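From: Ovidiu Mocanu
To: handsets-chat
Subject: Re: Kragh or Nuvden for someone with big thumbs?

Hi Declan, and hello to everybody else on the list,

Declan Hartley wrote:
> My old Destora has finally given up holding a charge and I've got
> to replace it before I go up north in February. I'm tossing up
> between the Kragh and the smaller Nuvden. Mostly I want decent
> reception, a battery that gets me to bedtime, and a keyboard I can
> type on without my glasses. Has anybody lived with either of them?
> I don't care much about the camera. Budget is flexible-ish.

I've lived with both, as it happens, so you're going to get the long version. Put the kettle on!

I bought the Kragh first, and my wife took the Nuvden when her contract came up, and then we swapped for a fortnight because she was curious (and I'll admit I was too). The Kragh is the bigger of the two and you do notice it in a shirt pocket. The screen is lovely though, and with the text size pushed up a couple of notches I can read messages over breakfast with my glasses still upstairs. The colours are a bit warm out of the box. There's a slider for that under Display, well down the page, and I moved it two steps toward the cool end and haven't touched it again.

Battery: I take mine off the charger at six in the morning and it's usually on 46 per cent when I plug it in again at 10 pm. That's with a fair bit of radio streaming in the shed and the odd phone call to my sister, who does not believe in short ones. The Nuvden wants a top-up by dinner time.

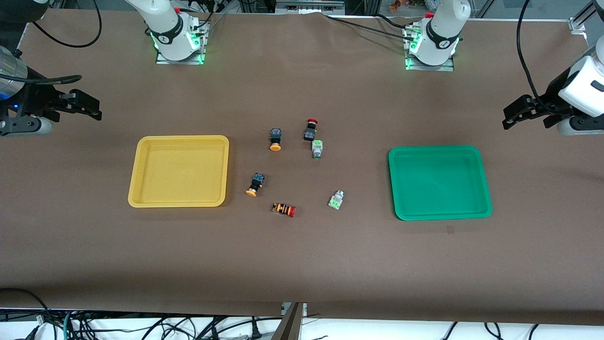 As for typing, the Nuvden keyboard is cramped and the autocorrect has firm opinions about Romanian surnames, mine included. You can install the Fovulura keyboard on either one, and I'd recommend it, as the keys can be made taller and it will buzz very slightly when you press them. My thumbs are nothing to boast about either and I've been getting on fine with it.

Reception I can only speak to for our place, which is at the bottom of a valley with a neighbour's metal roof in the way. The Kragh holds two bars in the kitchen. The Nuvden dropped out on me whenever I went near the laundry, but it was perfectly good in town, so your mileage up north may vary. Ask whoever you're staying with which network they're on before you spend a cent.

Oh, and the price. I paid 366 dollars for the Kragh with a case thrown in, and the fellow in the shop knocked a bit off the charger when I dithered long enough. I'd try dithering if I were you.

If you'd like to have a go on mine before you decide, you're very welcome to drop round. I'm home most afternoons.

Cheers, and safe travels,
Ovidiu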